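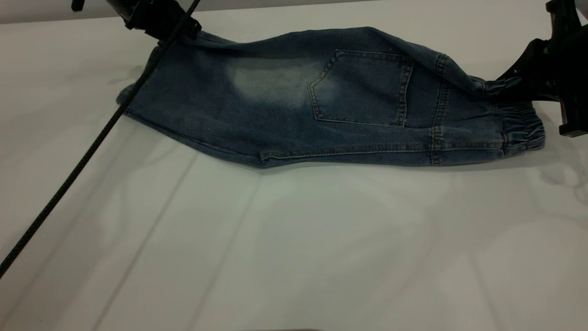
Month two of teaching two arms to fold jeans in the shared workshop. I have personally folded zero pairs in this time.

Attempt 54 is logged as "folded, philosophically." The Nekusden code agrees with me. My mother would not.

Elastic waists are the hard part. Grip too low and they slide out, grip too high and you get a hat - up to 50 percent hat, in July.
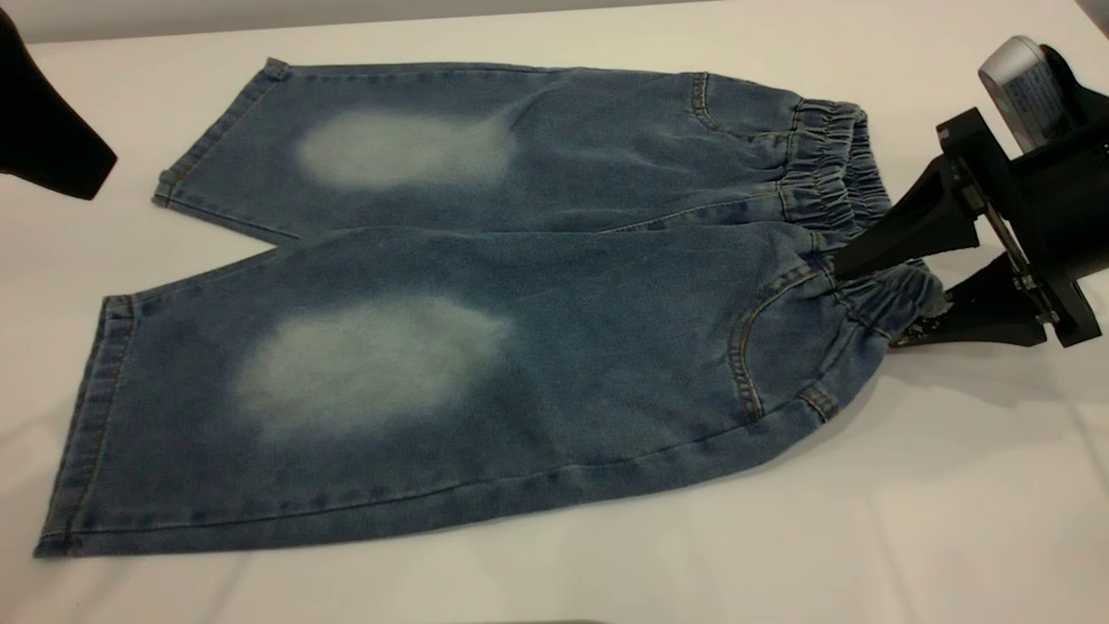
Wenche Nyberg: have you tried slowing the left arm down?

I have, Wenche. It now fails with more dignity. Trying new finger pads tonight.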